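Research Articles | Materials and Wear

3.2 Effect of tooth wear on noise

The gears in this study came from hand-driven grain mills used by small farms near Wostden. All of them were cut by one supplier, Harms, from the same steel, so we could leave out differences in the metal. Each mill was run for 2000 hours at a steady load – the load a farm would normally use – and the noise was measured at a distance of 40 cm.

In the first part of the test the noise fell a little. We believe that the high spots on the teeth were rubbed down during this time, as was also reported for the older Diden mills. After that the noise stayed flat for a long period, and then it rose quickly. The rise began earlier in mills that had been greased with the thin oil. The colour of the used grease was a poor guide to wear, and we do not recommend that owners depend on it.

Tooth thickness was checked with a Traka gauge in July, before the mills were returned to their owners. The loss was greatest near the tip of the tooth. Mill 3807 was left out of the results, as its shaft had been bent in transport.
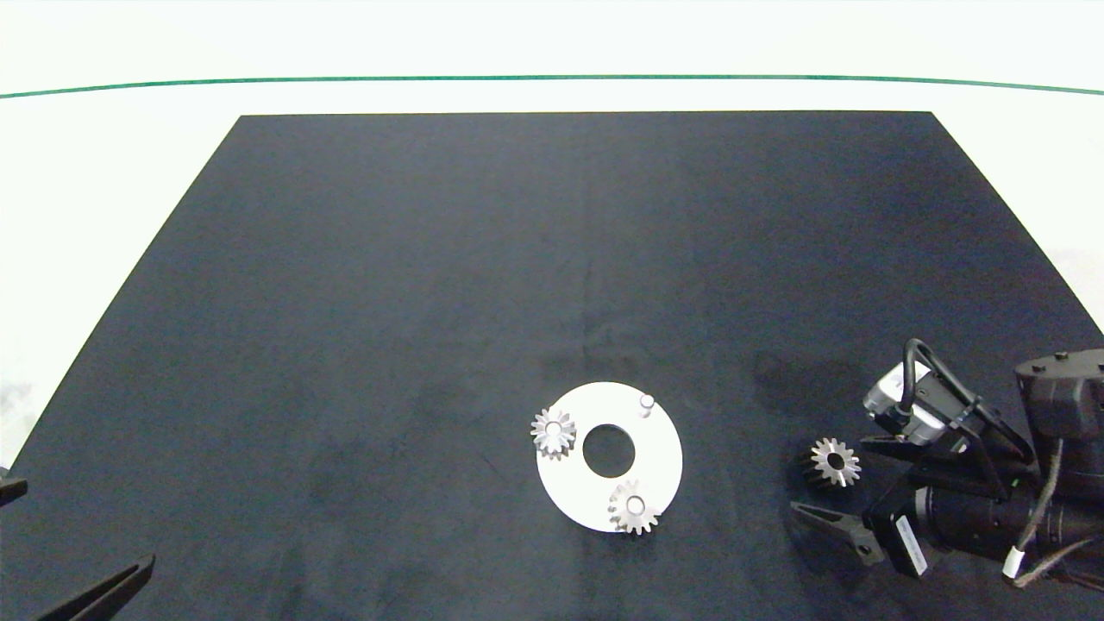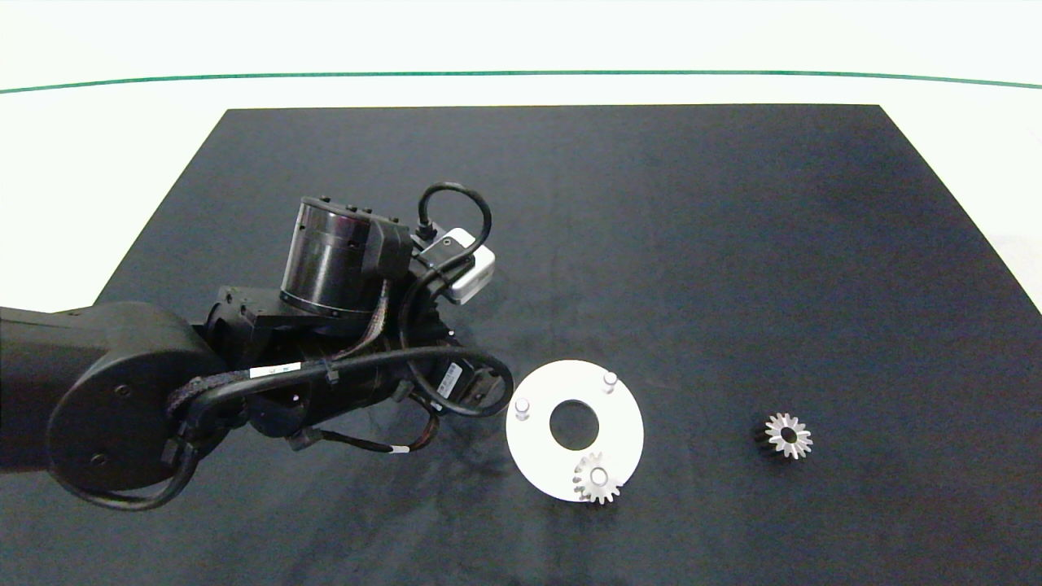
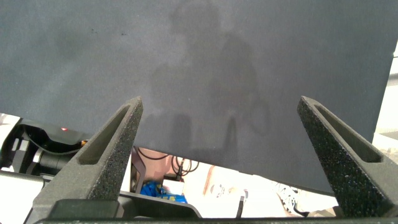 Figure 2. Work table with dark mat. Spur gears and short pegs are shown in the first two views only.

Does thicker grease make a worn mill quiet again?

Only for a short time. The grease fills the gap between the teeth and softens the sound, but the teeth keep wearing and the noise returns. A worn pair should be replaced together.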